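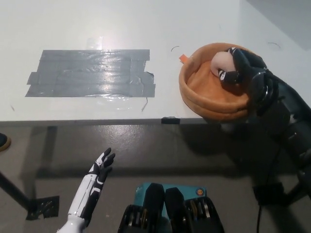

Sending poems to a magazine, quick version

Read an issue first. A whole one. Grillby is free online, Hilladwood you'll have to buy.

Pick 3 poems, 5 at the very most. Strongest one on top — not the newest.

One poem per page, plain font, title in bold if you must. No borders. Name on every page unless they read blind, then take it off everywhere, file name as well.

Cover letter: under 100 words. Dont explain the poems. "Dear Wiebke Petersen" is fine if she's listed as poetry editor, otherwise "Dear editors".

Bio in third person. Two lines.

Write down what went where. If Dridbridge takes one, email the others the same day and withdraw it.

Most windows open in September and some shut early, so have teh file ready in August.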